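Collecting aluminum bottles: keep them full or empty them?

Last updated in March

hongjun_yu
I have started to collect soft drink bottles made of aluminum, and I have now 71 of them on two shelves in my hallway. Most are still full. My wife asks me when one of them will leak on the floor, and I had no good answer for her. Do you keep yours full or do you empty them? I would like to hear from people who have done it for many years.

rosario.m
Empty, always. I lost a full one after four winters in my mother's garage in Otgate. There was a very small hole near the base and the drink came out slowly, so I noticed only when the shelf paper was brown and sticky. Two bottles next to it were also damaged. The drink is acid and the lining inside is thin. It does not last forever.

Dirceu_B
I don't agree. A garage is not a hallway. I keep mine full in a closet where the temperature is almost the same all year, and in 11 years I had no leak. A full bottle with the cap never opened is worth more when you trade. At the swap meet in Aveck people shake the bottle first, then they look at the paint.

rosario.m
They shake it because they are sellers. I do not sell. For me the print is the collection, and the liquid is only a risk for the print.

suqinq
May I ask how you empty a bottle without opening the cap? I have seen people write about a hole in the bottom but I am afraid to scratch the paint.

rosario.m
This is how I do it. Perhaps others have a better way.

1. Leave the bottle in the refrigerator for one night, standing. Cold drink makes less foam.

2. Put a folded towel in the sink and lay the bottle on it. Take off your rings and your watch.

3. Make one small hole in the middle of the base with a hand awl. Go slowly and cover the place with a cloth, the gas will come out strongly. Wear glasses for this step.

4. Make a second hole beside the first so that air can enter. Let it drain, then rinse with warm water until the water has no smell.

5. Dry the outside with a soft cloth and stand the bottle upright on a tray with a rim. Mine stay on the tray for 2 days before they go to the shelf. The red Coca-Cola ones show every water spot, so wipe those again.

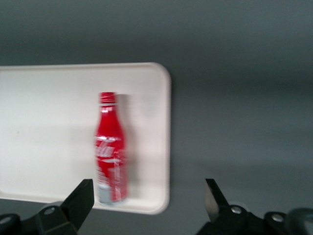

6. Write the place and the month where you got it on a small paper and keep it in a notebook. Do not put a sticker on the bottle. The glue eats the print.

Dirceu_B
Step 3 is the step where I would lose the bottle. I tried it once and the awl slipped – I still have the mark on my thumb. If somebody wants it empty, it is easier to open the cap, drink it, and close it again.

Yichen H.
I am between you two. When I can find a pair, I keep one full and one empty. It costs double, of course, and the shelf is full very fast. For the full ones I use a plastic box with a lid under them, so a leak stays in the box.

hongjun_yu
Thank you all. I think I will empty the ones I like most and leave the common ones full. Rosário, what size of awl do you use?

rosario.m
The thinnest one from my sewing box. I don't know the number.

Reader comments

Liang: Good thread. I would add to keep them away from the window. Mine turned from red to almost orange on one side.

skustent_fan: I still say full. An empty one feels like a toy in the hand.

suqinq: I did my first one last night and the paint is fine. The kitchen ceiling needs cleaning.

Related threads

Do you polish the caps or leave them?
Shelf depth for 308 small cans
Glass or aluminum for a beginner
Swap meet in Aveck – parking and tables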